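Visit report: the folding room at Puson, Nedport

Posted October 10, 2022

Puson held its second open day in September, and I went along for the afternoon session. The company rents one floor of an old office block in Nedport, a short walk from the ferry stop. Visitors signed in, got a badge and were split into groups of 15. Our group started upstairs with a short talk and then went to the folding room, the part I had come for.

Puson collects examples of household tasks and uses them to train a control program called Prero. For this project the task is folding a T-shirt. One full fold, from flat shirt to finished square, is saved as one episode. An episode has the video from every camera, the joint positions of both arms and a short written label. By the day of our visit they had 1,134 episodes on disk, and 531 of those had passed review and gone into the training set.
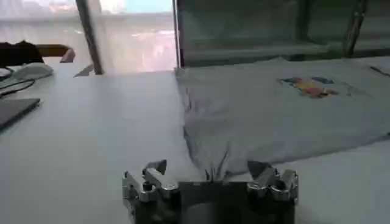 The review step takes longer than I expected. Someone plays each episode back at double speed and marks where the first grasp happens, where each fold ends and whether the cloth slipped. Episodes with a slip are kept in a separate folder. The guide told us they plan to use them later, to teach the program how to recover from a bad grasp. Episodes where a camera dropped out are deleted.

We watched one operator for a while. The operators work in short shifts and change over often, mainly to keep the folds from all looking the same. They are asked to vary the starting position of the shirt and to leave some wrinkles in. A learning system that has only seen neatly laid shirts does badly with one pulled out of a dryer, we were told, and early versions of Prero had that problem.

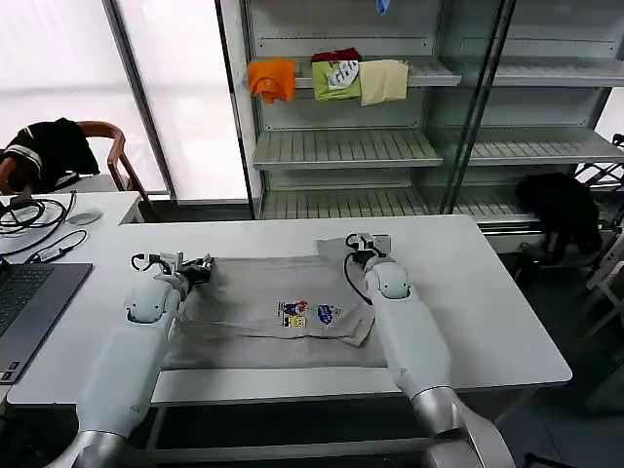

Getting two arms to work together is the hard part of the task. If one side pulls before the other has hold of the cloth, the shirt turns on the table and the operator has to start over. Most of the folds begin at the shoulder end for this reason. The gray shirt with the cartoon print had one gripper on its upper left edge, the other on its top right corner, and a sleeve already turned in. I asked whether a print helps the program find the front. The guide said it probably does, and that plain shirts were next on the list so they could find out.

The last stop was a screen showing test results. With the current training set, Prero finished 92 folds in the latest test run. I did not catch how many were tried, and the slide was changed before I could write it down. A visitor from Pētersons, a laundry equipment firm, asked about towels and pants. Towels are planned for next year. Pants are not on the schedule yet.

The tour ended with coffee upstairs. Sign-up for the spring open day is at the front desk or by mail, and the afternoon groups fill up first.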